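Unit 4: Looking after the hand-held grippers
Course notes, Noeline Bright

Read this before the bench session. Bring the Skollero service sheet and a pencil. The sheets are kept in the drawer under the charger.

The hand-held gripper has two finger pads that close toward each other. Each pad has a rubber rim and a textured face inside it. Nearly all the trouble we see starts at the pads, so they get checked first.

Pads
Wipe both faces with a damp lint-free cloth. No solvent. Look along the rim for splits and lifted corners. A pad with a split rim comes off and goes in the scrap tin, even if it still grips. Replace pads in pairs, and write the change on the sheet. Pads are also changed after 300 hours of use, whatever they look like.

Gap
Open the fingers fully, then close them slowly over the 4 mm gauge. Both pads should touch it together. If one lands first, loosen the carriage screw on that side a quarter turn, reseat the finger and try again. Ivar Berge will show the reseating at the bench.

Vent strip
Brush the ribs along their length with the soft brush. Don't use compressed air, which pushes dust into the housing.

Marker
The square marker must lie flat on its plate with no curled edges. Clean it dry. If the print is scratched, ask for a new one. After fitting it, run the Lokach calibration again, 100 open-and-close cycles, and save the result under the gripper's number.

Work in pairs, one gripper each, then swap and check your partner's. Sheets go to Poul Kirkegaard by 18:00.

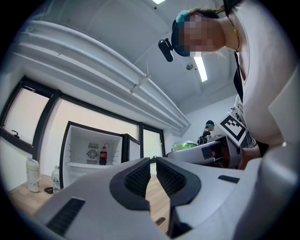
Do both pads have to be replaced if only one is worn?

Pads are always changed as a pair, so that both faces have the same thickness and meet the gauge together.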